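Cambio de mesa en el piso de Ulloa

24/05/2019

La mesa vieja se la llevó el sobrino de Hortensia Huenchumán, la vecina del primero, que la quería para un taller. Era de pino sin tratar y la compramos al entrar en el piso. Tenía cercos de vasos, una quemadura de plancha y una pata que había que calzar con cartón doblado. La lijé una vez, le di aceite y a los dos meses estaba igual.

Estuvimos mirando mesas casi todo el invierno. Yo quería madera maciza y Dalia quería algo que se limpiara con un trapo. Fuimos a ver una de roble a un almacén de las afueras y el precio nos quitó las ganas: 3490 euros sin sillas, y el transporte aparte. Había otra parecida, con un tablero más fino, a 2439. Tampoco.

Al final ganó Dalia. Para comer cuatro personas y tener el portátil abierto por las mañanas no hace falta roble. La altura es la normal, el borde no se clava en los antebrazos y entre las patas caben bien las sillas que ya teníamos. El montaje fue sencillo, salvo una tuerca que venía pasada de rosca y que cambié por otra de la ferretería.

De los tonos claros tenía mis dudas. El salón da al patio y hasta mediodía entra poca luz, así que en ese sentido se agradece. Por la tarde ya es otra cosa, hay reflejos y bajo un poco la persiana para trabajar.

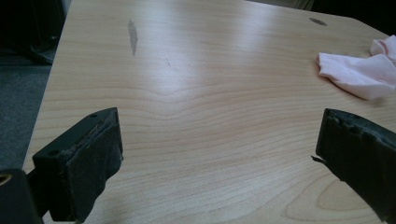
Para limpiarla uso agua con unas gotas de jabón neutro y un paño que no suelte pelusa. Los quitagrasas de la cocina los he dejado de lado, porque en la encimera me dejaron una zona mate que no se ha ido. Tampoco pongo la cafetera directamente encima. Compré un salvamanteles de corcho de 60 centímetros que es feo pero cumple.

Quedan pendientes las sillas. Dos están bien y a las otras dos les baila el respaldo. Probaré con cola y sargentos antes de comprar nada. Si alguien ha encolado sillas de espiga y le han aguantado más de un año, que me diga qué cola usó.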